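Ticket 2000-32: Marble-effect top, lifting at rear edge
Site: Endon, bay 4
Raised by: Finbarr Lynch
Assigned to: Ketill Vigfúsdóttir
Priority: low
Status: monitoring

Reported fault
Top covering rises along the back, next to the plank border. Flat objects rock when set down there. Worse in the morning, before the heating comes on. Side borders not affected.

Wednesday, 09:40 (KV)
Checked level front to back and left to right. Both within tolerance. Pressed along the rear join by hand and found movement over a short length, left of centre. Covering returns to its raised position when released. No movement at the side joins.

Wednesday, 11:15 (KV)
Cleaned the join with a dry brush, then a cloth with Noonan surface cleaner. Grit removed from under the lip. Applied Stellex contact adhesive, pressed down and weighted. Left over lunch.

Wednesday, 15:20 (KV)
Weights removed. Beige marble pattern runs up to the grey planks at the back, where the boards stand vertically. Boards on the left strip are laid diagonally and were left alone.

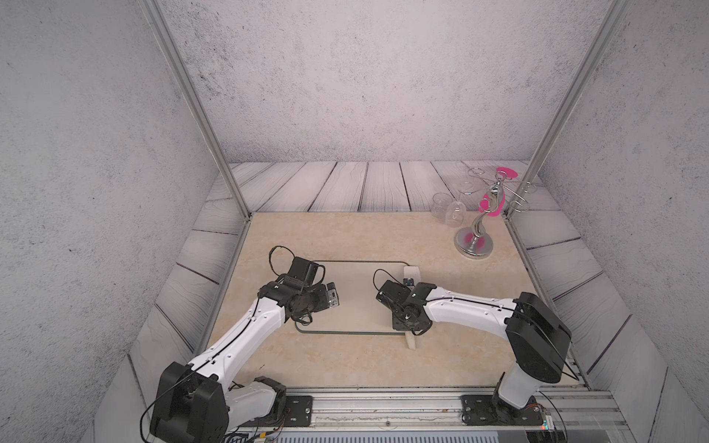
Follow-up, next morning (FL)
No rocking at the rear edge. Slight movement can still be felt with a fingertip at one point. Does not affect use.

Parts and materials
Stellex contact adhesive, 1 tube, from stores. Replacement covering quoted by Amel, same pattern, lead time not confirmed. Not ordered.

Outstanding
Recheck rear join after the weekend with the heating off. If it has lifted again, strip the back section and relay it. Do not use the heat gun near the planks. Ticket stays open until the recheck is logged.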